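Cue-to-cue rehearsal

A cue-to-cue rehearsal (also cue-to-cue, Q2Q, or in older British usage a stagger tech) is a working session in the preparation of a stage production in which the company performs only the passages immediately before and after each technical cue. The dialogue, song or dance between cues is left out. The session is used to set and check lighting, sound, flying, scene changes and follow spots under the control of the deputy stage manager. It normally comes after the last run in the rehearsal room and before the first dress rehearsal.

The term is sometimes used loosely for any technical rehearsal. In stricter usage the two are different. A full technical rehearsal plays the whole text and stops when something goes wrong, while a cue-to-cue skips forward by design and may leave out scenes that contain no cues.

Terms

A cue is an instruction for an operator or a member of the stage crew to carry out a prepared action. Cues are grouped by department and numbered within each group. British prompt books commonly use LX for lighting, SND or SQ for sound and FLY for flown pieces. Follow spots may be numbered with the lighting cues or kept on a separate sheet. A call is the spoken form of the cue and has two parts: the stand-by, given some time before, and the go, on which the action is carried out. The operator acknowledges the stand-by and does not usually acknowledge the go.

The line, note or movement on which the go is given is the cue point. A cue that runs by itself after another is an auto-follow, and has a number but no call. A visual cue is taken by the operator on sight of an action and is marked as such in the book. Warnings, given to the cast or crew a few minutes before a long sequence, are treated as a separate matter and are not counted as calls.

Preparation

The session depends on the prompt book. Before it takes place the deputy stage manager enters every cue in the margin of the script or vocal score, usually in pencil, after a paper tech with the director and designers. A paper tech is held at a table without the cast. Each cue is read out in order, and its position, length and purpose are agreed. Where a musical is being prepared, the cue points are given by bar number as well as by lyric, as cuts and repeats may make the words alone unclear.

From the finished book a skip list is drawn up. For each section it gives the line from which the actors will start, the cues covered, and the line at which they will be stopped. The starting line is chosen far enough ahead for the stand-by to be spoken at its normal pace. A common practice is to allow half a page of dialogue, or 8 bars of music at a moderate tempo. Where two cues fall closer together than this, they are placed in one section and the text between them is played in full.

Rigging, focusing and the plotting of lighting states should be complete before the cast is called. Where time in the building is short, states may be plotted during the session itself, in which case actors stand in position while levels are set. This is slower, and in amateur companies is the most frequent cause of an overrun.
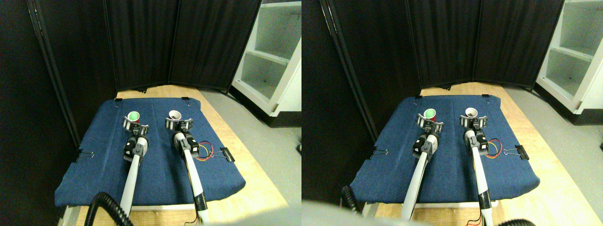
The skip list is copied to the head of each department, the musical director and whoever is responsible for calling actors from the dressing rooms. Some companies also post a copy in the wings. Page numbers on the list refer to the prompt book, which may differ from the numbering in the cast's own copies where the libretto has been hired in more than one edition.

Procedure

The deputy stage manager runs the session from the prompt desk or from a temporary position in the stalls, in contact with all departments by headset. The director and lighting designer sit at a production desk in the auditorium. The stage manager remains on stage and is responsible for safety, for the order of scene changes and for relaying instructions to the cast.

Each section follows the same order:

1. The deputy stage manager announces the section and its first line.
2. Lighting, sound and scenery are returned to the state in force at that point.
3. The cast takes up position and the stage manager reports the stage clear.
4. The stand-by is given and acknowledged.
5. The cast begins, and the cues are called at performance speed.
6. The deputy stage manager stops the action by calling "hold" or "thank you".
7. Departments report any fault. The section is repeated or the company moves on.

Only the deputy stage manager or stage manager stops the action, except where there is a danger to a person, when anyone may do so. The director's notes to actors are held over to the end. Movement between sections is done with working light on, and flown pieces are not moved until the stage manager has given clearance by voice.

Scene changes are treated as sections in their own right. A change is commonly walked through in working light, then done again in the light in which it will be performed, and finally timed against the music that covers it. If the music is too short, a vamp or repeat is marked in the score and a further cue is entered for its exit. Quick costume changes are included when they take place within the wings or affect an entrance, and otherwise are left to the dress rehearsal.

Dances are often marked, meaning that positions and travel are kept but steps are reduced. Singers may drop an octave or speak the line. Radio microphones are worn only if sound cues depend on them, as a sound balance set against marked voices has to be done again.

Length

The time needed varies with the number and density of cues, and the running time of the piece is a poor guide to it. Long plays with a single set may be completed in an evening. Musicals with many short scenes are usually given a full day, divided at the interval. Children in the cast are subject to limits on hours, and sections in which they appear may be taken out of order to allow for this.

The Flivside Light Opera Company, which performs at the Wultwood Playhouse, publishes its production records and is one of the few amateur groups for which detailed timings are available. Its cue-to-cue for the musical Jallska took 11 hours over two sessions, the first of them on a Wednesday evening and ending with the act one finale. The production had 792 called cues, excluding auto-follows. The lighting designer, Máté Simon, later reduced the number of separate calls by linking the changes within the storm sequence, and the revised plot was used for the company's revival.

Working out of order

Sections are taken in script order unless there is a practical reason to do otherwise. Reasons include the hours of child performers, the late arrival of a scenic piece and the hire period of special equipment. Working out of order saves waiting time but has two known drawbacks. The crew does not learn the sequence in which properties and scenery move from one side of the stage to the other, and a lighting desk operated as a simple stack may reach a wrong state if cues are entered without the ones before them. Most present-day desks track levels through the stack and allow the operator to go directly to any cue, which removes the second problem where the plot has been recorded correctly. 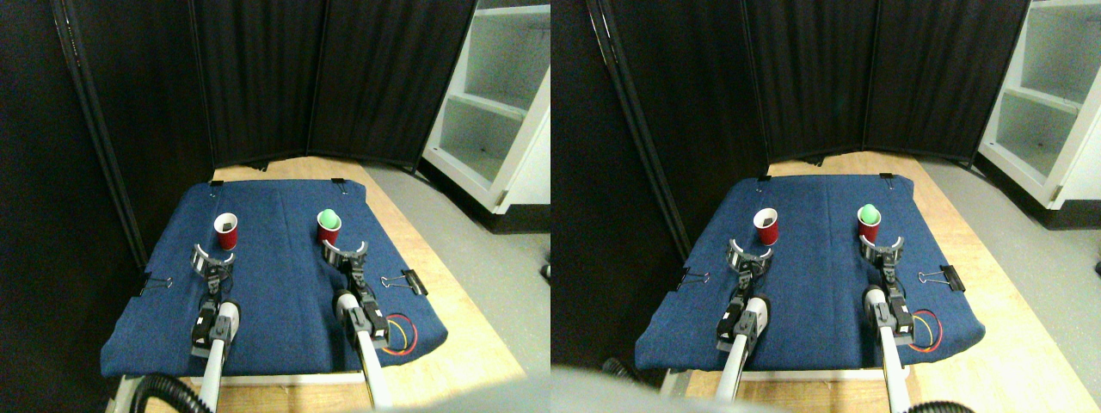

Variants

A dry tech is carried out without the cast. Stage crew or other members of the company stand in for the actors and the deputy stage manager reads the cue lines aloud. It is used mainly for heavy scene changes and flying.

A wet tech is the same session with the cast present, and in some houses the name is used in place of cue-to-cue.

The Verbeke method, named after the touring company that adopted it, divides the skip list into two passes. Lighting and sound are dealt with on the first and scenery on the second. Each pass is shorter, but every actor has to be called twice. The method is suited to tours in which the lighting rig is new in each building and the scenery is not.

A top-and-tail plays the opening and closing lines of every scene whether or not they contain a cue. It is a common choice for the second and later venues of a tour.

Limitations

A cue-to-cue gives no reliable indication of running time. It does not test the pace at which cues follow one another over a full act, and faults that build up, such as a property left on the wrong side, may not appear. For these reasons it is regarded as an addition to the full technical rehearsal where the schedule permits both. Companies with a single day in the theatre often hold a cue-to-cue in the afternoon and a dress rehearsal the same evening.

Actors new to the practice may find it hard to keep their place in the text. Issuing the skip list to the cast in advance is the usual remedy - in large companies a copy is pinned up in each dressing room.

See also

Dress rehearsal
Get-in
Paper tech
Prompt book
Sitzprobe
Stage management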